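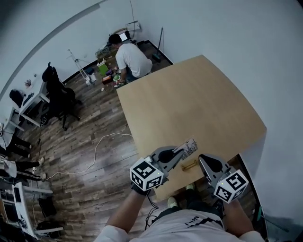 Colton Institute of Applied Studies
Facilities and Workplace Practice 237
Handout 4: Labels, Small Parts and the Shared Worktable
Issued 7/16/26

Purpose

This handout supports the unit on shared workrooms. Students are expected to read it before the practical session in Room 259 and to bring it with them. It replaces the sheet issued last September.

1. The worktable

A shared table is a surface for work in progress. Items left on it between sessions are treated as unassigned and are moved to the holding shelf. The most frequent losses are small: paper labels, hinges, clips and screws. A label that has separated from its part is of little use to the next person, and the part itself often cannot be identified without it.

Students shall keep each label with its part until both have been entered in the parts register. Labels are placed print side up, with any barcode unfolded. Small metal parts go into a lidded tray and are not left near the front edge of the table, where sleeves and cables catch them.

2. Order of clearing

Clearing proceeds from the table to the floor. Paper is removed first, then small parts, then tools. The surface is wiped only when it is bare. Floor items are sorted next, beginning at the wall farthest from the door. Sweeping is the final step. The broom is returned to its corner with the head down.

3. Floor items

Cups, plates and food containers are not to be kept on the floor at any time. Boxes may remain against a wall during a session if they do not block an outlet. Laptops belong on a desk or other raised surface. Any cable crossing a walkway must be routed along the wall or covered before others enter the room.

4. Chairs and desks

Chairs are pushed in at the end of the session. Plants may stay on the desks along the wall.

5. Reading the case studies

The Gendon and Lurkell case studies are in the course packet. The Gendon case concerns a stockroom in which 1155 parts were relabeled after their tags had been stored in a separate drawer. Compare its register with the simpler form used in the Lurkell case, and note which fields the two have in common. The Apaza checklist, also in the packet, will be used for grading.

Assignment

Prepare a one-page clearing plan for a workroom to which you have regular access. Include a floor sketch and a register of 20 small parts. Plans are submitted on paper at the start of the practical session. Late plans are accepted until the following session with a reduced mark.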